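I spent most of this week on the part of our stack that gets the fewest compliments: the sync and replay tool. We call it Pinda, and it takes the streams from two hand-held grippers and lines them up so the policy sees left and right at the same moment. Sounds easy! It was off by 4 frames on a good chunk of the clothing clips, and at that lag one hand grabs before the other has even arrived (in the data, I mean).

The fix was dull. I quit trusting the file timestamps and matched on the jaw opening signal instead, then re-ran all 2,551 clips overnight. Now 1,070 of them pass the strict check, up from a number I'd rather keep to myself.

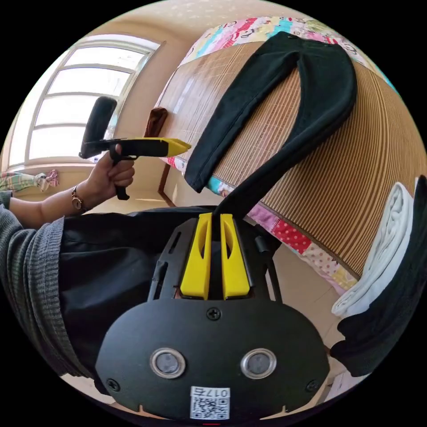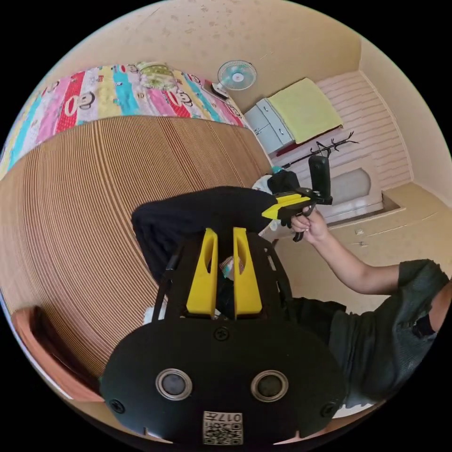 Black cloth in both, and black cloth is where our tracker Bellamy loses its mind.

What's next

Fisheye calibration, again. I want the planner to stop treating curved floor lines as real edges, and I'd love to get loading a clip under 8 seconds. Also the docs. Sorry, the docs are still bad.

Contact | © 2024 Tandden Notes | Back to top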